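Gladys Mabula
Wednesday, and it is finally stew weather, so I'm going to do the thing I've been promising since September and tell you all about the big pot. It's a long one, so get a drink. (1/?)

Gladys Mabula
Background for the new folks. I cook the Wednesday supper at Fomis, our little neighborhood supper club, and I've been doing it with a rotating collection of pots that belonged to other people, mostly my aunt. The biggest one had a dent in the bottom you could rest an egg in. Everything scorched on the left side. I loved it and I was so tired of it.

Gladys Mabula
So we went stainless. I dithered over aluminum for weeks because it's lighter and I'm not getting any younger, but I put a lot of tomatoes in things, and tomatoes and bare aluminum don't get along. My friend Deisy Palomino told me to stop reading reviews and just pick one. She was right, and she has been very gracious about it!

Gladys Mabula
First thing I always do with a new pot, before any food goes near it, is wash it properly. Hot water, plenty of dish soap, a soft sponge, and go over the whole inside twice. There's often a bit of polishing residue left on new stainless and you'll see gray on a paper towel if you skip this. If you still see gray, wipe it down with a little oil, then wash again.

Gladys Mabula
Then I boil a few inches of water with a splash of white vinegar, let it go ten minutes, pour it out, rinse and dry. Dry it with a towel, please, don't leave it in the rack. Our water here in Cevley is so hard that you get those chalky rings overnight, and then you're back to the vinegar.

Gladys Mabula
Rainbow marks, since three of you have already asked me! Those blue and gold swirls on the bottom of a stainless pot come from heat and they don't hurt anything. Vinegar on a cloth takes most of them off. I leave mine until they annoy me.

Gladys Mabula
Now salt. Please wait until the water is boiling before you salt it. If you pour salt into cold water and let it sit on the bottom, you can get tiny white pits in the steel and those are there forever. I did it to a pot of my aunt's years ago and she still brings it up at Thanksgiving.

Gladys Mabula
Loop handles versus one long handle: loops, every time, for anything this size. You want a hand on each side when you're carrying soup across a room with people in it. Wire loops do heat up over a gas flame, so I keep two folded dish towels right by the stove and I do mean right by it, not in the drawer behind me.

Gladys Mabula
The ladle question took up more of my week than the pot did. I have a lovely metal one and I've retired it from this job, partly for the scraping noise (my teeth!) and partly because I leave it standing in the soup and then grab it like a fool. Plastic it is. Just check that yours is rated for heat, and don't leave it leaning on the rim over a high flame, where the handle can soften.

Gladys Mabula
Also, get a long handle. Longer than you think. A short ladle in a deep pot slides down inside the minute you turn around, and then you're fishing for it with tongs while a line of hungry people watches you. Ask me how my last potluck went.

Gladys Mabula
Somebody wanted the recipe that goes in it, so quickly: four big onions cooked down very slowly, carrots, celery, a whole head of garlic, two cans of tomatoes, white beans soaked the night before, bay leaves, and a Parmesan rind if you've been saving them. Kale in the last fifteen minutes. Taste it, add more salt than feels polite, and finish with lemon.

Gladys Mabula
Lid on for the beans, lid off for the last half hour so it thickens. And set the lid down flat somewhere you won't need the space, because a lid that size takes up half a counter and always seems to end up where you wanted to put the bread.

Gladys Mabula
Okay, you've been patient. The ladle in the pot first, and then the pot with its lid.

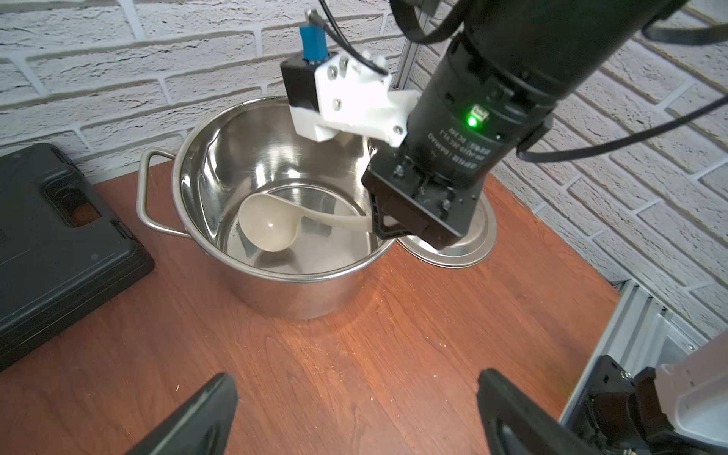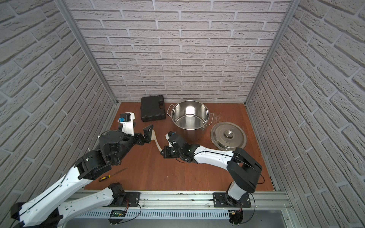

Stainless pot both times. Ladle in the first, lid and black case in the second.

Gladys Mabula
Look how shiny! I give it a month with me before the outside has a story or two on it, and that's fine, a soup pot should look used. I'll still go after the inside with baking soda paste whenever something sticks. No steel wool, I beg you.

Gladys Mabula
Deisy wants it noted that she's bringing the bread next Wednesday, the seeded one, and that she'll need the end of the counter by the window. Noted, Deisy. If you're coming and you have a lidded container, bring it along, I'd love to send leftovers home with people. And if you have a better trick than vinegar for the hard water rings, put it in the replies, I'll read every one of them after I get these beans soaking.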